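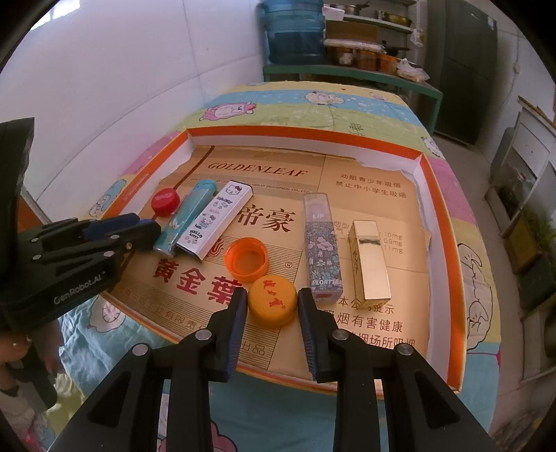
From: Joyce Nzioka
To: Drendia swap and sort list
Date: Thursday, February 15, 2024
Subject: Re: [swap-sort] small bits for the next table

Stella Nyanda wrote:
> I have been through the hall cupboard and there is a lot of little
> stuff in it. Bottle caps, lipsticks, small boxes, key rings, that kind
> of thing. In January it all went into one bag and people had to tip it
> out on the table to see what was there. Could we put it out properly
> this time? Also, do we still want caps? Brian said Vastmont had stopped
> taking them. And is there any card left for lining the trays, or do I
> need to buy some?

Stella,

Yes to putting it out properly. Shallow box lids work better than the deep crates. You can see everything in one go and nothing rolls off the table. The lid with the orange rim is a good size and I would like two or three more like it if anyone has them.

Please don't buy card. A cigarette carton opened out flat does very well as a lining. The one in that lid is a Goldenleaf carton, tan and gold with red print, and small things still show up on it. Brian has more cartons of various sorts in his garage and can bring them on the night. If you would sooner have plain card, turn them over.

On caps, Vastmont have not stopped. They want plastic only and no metal, and they want them clean. Red, orange and yellow are all fine together, printed or not. I rang them on Monday and they will take a bag once it weighs 9 kilos. We are a fair way off that, so keep them coming. Put them out with the other things for the first hour in case the children's group want some for counters, then whatever is left goes in the sack.

Lipsticks need a bit more care. Unopened ones can go on the table. Opened ones can't, but Naomi will have the empty tubes for her craft box, so put those to one side with her name on. Lay them flat - they fall over if you stand them up and then they are under the radiator.

Small boxes with a picture on, like the Hello Kitty one, always go early. I would keep those on the table and not in the cupboard. Check inside first. Last time Victor found 11 foreign coins and a tooth in one.

Tables are booked at Sisidberg Road from half past six. We have 18 names down so far and room for 20. Victor is bringing the trestles and needs someone to help him carry them in from the car.

Can whoever has the cupboard key let me know? I gave it to Brian after the January evening and he thinks he passed it on.

Joyce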